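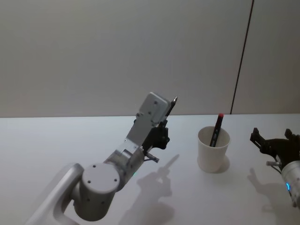
The spring open day of the Benalell Institute was announced in February, and 34 guests accepted. Director Aurelia Hauser received them at the door of the demonstration room and asked that coats be left outside. By the time the last guest had found a place, the left arm was holding a slim dark pen nearly upright above the white table, and a marker with a red cap leaned in a paper cup nearby. Mr. Babatunde Iyamu, who represented the Villaseñor Foundation, stood in the front row with his hat in his hands. The Foundation had paid for the room. He had never entered it.

"The exercise is called Gultiver," said Director Hauser. "It concerns the putting away of pens."
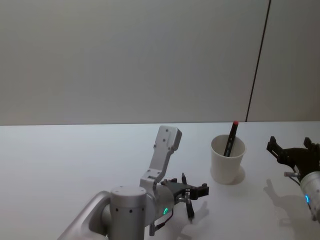
Volume 15, page 34

Mr. Iyamu inclined his head. His father had kept the accounts of a shipping office for many years, and every evening the old man had put his pens away in a cup before he reached for his coat. Mr. Iyamu had not thought of that office in a long time – the green blinds, the smell of the stove.

A lady behind him whispered that it was very slow.
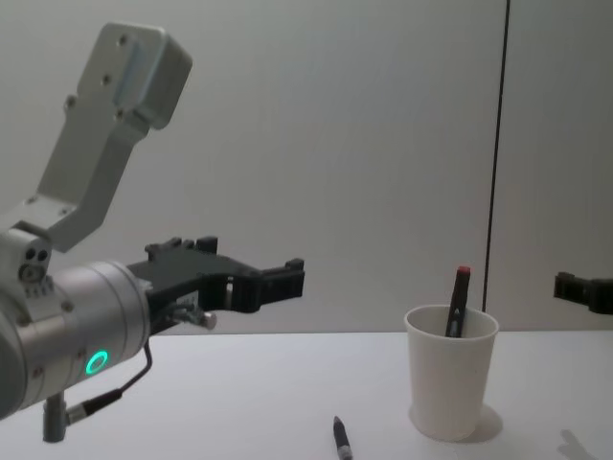
He did not find it slow. His father had been slow as well, and the shipping office had never lost a page. The Director read from her notes that the exercise had been performed 600 times since the winter recess. She then invited questions from the guests, and Mr. Iyamu raised his hand. 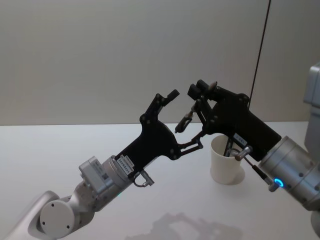

"Does the machine know when its work is finished?"

"It stops when its instructions end," said Director Hauser. "The rest we must decide for ourselves."

Mr. Iyamu thanked her on behalf of the Foundation. When the guests were led to the tea room, he asked whether he might remain until four o'clock, and a chair was brought for him.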